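Section 4. Setting the rest pose and checking the wrist camera

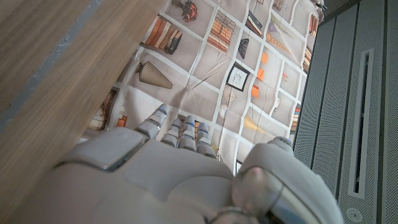 Do this section with the arm powered but the drive limit still at 40 percent. Steps 1 to 3 need the Storel controller on firmware 3000 or later.

1. Clear the bench within reach of the hand.
2. Hold the stop button and switch on the finger supply.
3. Send OPEN. Wait 500 ms before sending anything else.
4. Check the live view. You want the fingertips in view with some background past them. If the palm shell fills the picture, tilt the camera bracket up one notch.
5. Send REST and save the pose as grekby_rest.

Note: A patterned backdrop is fine for this check. Pull it flat before you calibrate – creases throw off the corner finder.

Caution: Keep your own fingers away from the thumb joint. It closes faster than the others and does not stop on contact.

If a finger stays bent after OPEN, switch off the supply and go back to section 3, tendon tension.

Revised 2026-10-07, Mwajuma Nzioka, Starndale shared workshop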